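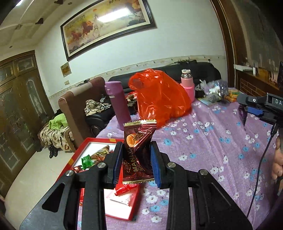 I'd been promising myself a trip to the Wiltley sweet fair for years, and in December I finally got on the early train with an empty rucksack and a very large breakfast inside me. Doors open at 9 and by then the queue was already past the bus shelter. Bring a hat!

The fair fills the old Drornik hall, two floors of it, and the downstairs is all makers. You get people boiling sugar at one end and people wrapping at the other, and the smell in the middle is something else (burnt butter, oranges, a bit of wet coat). I stood for ages at the Daly stall watching Clodagh Gilmartin pull a great rope of mint toffee over a hook. She talks the whole time she's working and never looks down. I bought a bag of the broken bits for £2 and had eaten most of them before I reached the stairs.

Upstairs is where you fill your own gift box, and this is what I'd really come for. You choose an empty box, then go along the tables picking out wrapped sweets from big tubs. I took a red box with a white lining and went round twice. I do love a proper twist wrapper, all crinkle and foil, and there's something very cheering about greens and golds and reds tumbled in together. My favourite to look at was the dark maroon one with crimped gold ends and almonds printed on it, MANIYA in big gold letters. I'm a fool for anything with almonds on the front.

Alvar Blomqvist gave a talk at noon on how twist wrapping is done, with a hand-cranked machine from Nukon that made a noise like a sewing box falling downstairs. There were 31 chairs and a lot more of us than that, so I leaned on a radiator and was quite happy. He let a few of the children turn the handle, and one little lad wouldn't give it back.

Lunch was soup from the van outside, too salty, nice bread. The toilets are on the ground floor only and the upstairs lift was out, so do plan for that if stairs are a bother.

I caught the ten past three home with the box on my knees and tipped the lid up more than once for a look. Entry was £9 on the door, and they take cards now.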